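Connected Apps and Sign-In Permissions

You can use your Pallo account to sign in to other services. Each service you approve appears in Settings under Connected Apps, along with the parts of your profile it can read.

To review what an app can see:

1. Open Settings and select Privacy.
2. Select Connected Apps. Apps are listed by the date you approved them, newest first.
3. Select the app name. The permissions screen opens.
4. Clear the check box next to any item you do not want to share, such as Contacts or Birthday.
5. Select Save.

Note: Items marked Required cannot be cleared one at a time. To stop sharing them, remove the app.

Shared rooms have their own permissions. An app approved inside a room can read the room name, the layout and the member list, up to 1,000 members. It cannot read private messages unless you turn on Message Access. 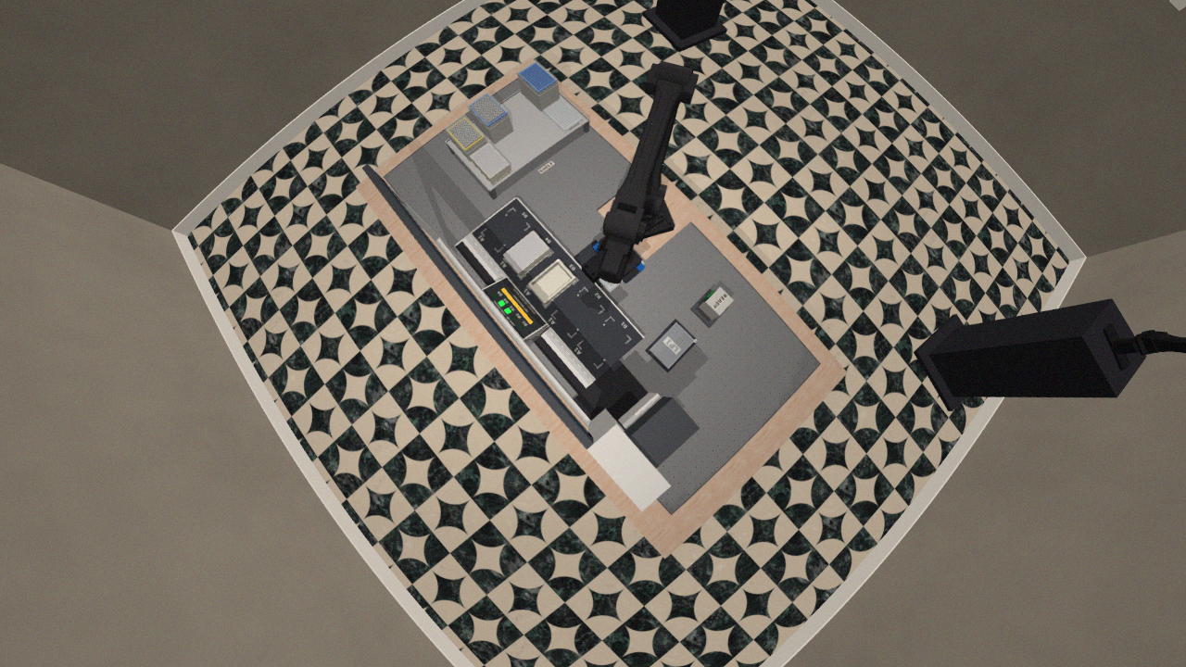 Room view with a workbench on a tiled floor.

To remove an app:

1. In Connected Apps, select the app name.
2. Scroll down and select Remove Access.
3. Enter your password and select Confirm.

Removing an app signs you out of it on all devices. Posts the app has already made stay on your page until you delete them.

Caution: Removing access does not erase data the app has already copied. Contact the app's developer to request deletion.

Access that has not been used for 28 days is paused. To resume, open the app and sign in again. After 3 failed sign-ins, the app is locked and must be approved from the Privacy screen.

If you use Bullero to manage a family account, see "Approving Apps for Other Members."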